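Call for Participants: Block-Sorting Task and Working Memory in Adults Aged 60 and Over
Cuseck Center for Aging and Cognition

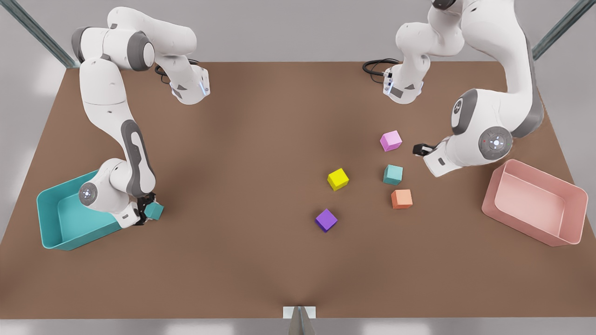
Colored blocks and two open trays, computer rendering.

The Cuseck Center for Aging and Cognition is recruiting adults for a study of working memory and divided attention. The study compares performance on a manual sorting task under silent conditions and with spoken distraction. Recruitment opened in April and closes at the end of July 2023.

Eligibility
Participants must be 60 or older, live independently, and speak English fluently. Normal or corrected vision is required, including the ability to tell common colors apart. Hearing aids are permitted and should be worn to all sessions.
Persons with a diagnosis of dementia, a stroke within the past five years, or a hand injury that limits grip cannot be enrolled. Current use of sleep medication must be reported at screening.

Procedure
Screening is by telephone and takes 15 minutes. Enrolled participants attend three sessions at the Furnora Street site, at least 10 days apart. Each session consists of a hearing check, a questionnaire on sleep and daily activity, and 13 timed sorting trials. Sorting rules change between trials and are read aloud by the examiner. Rest breaks are scheduled after the fourth and ninth trials. No blood samples or brain imaging are involved.

Payment
Participants receive $270 on completion of all three sessions. Those who withdraw early are paid $90 for each session attended. Parking is validated at the front desk. Bus fare is reimbursed on presentation of a receipt.

Data handling
Scores are stored under a code number. The list linking codes to names is kept separately and destroyed when the analysis is complete. Participants may withdraw at any time and may request deletion of their scores up to the date of analysis.

How to apply
Call the study office on weekdays between 10 a.m. and 3 p.m., or leave a completed interest form at the front desk. State your age, a daytime telephone number, and any days you are not available. Applications are processed in order of receipt.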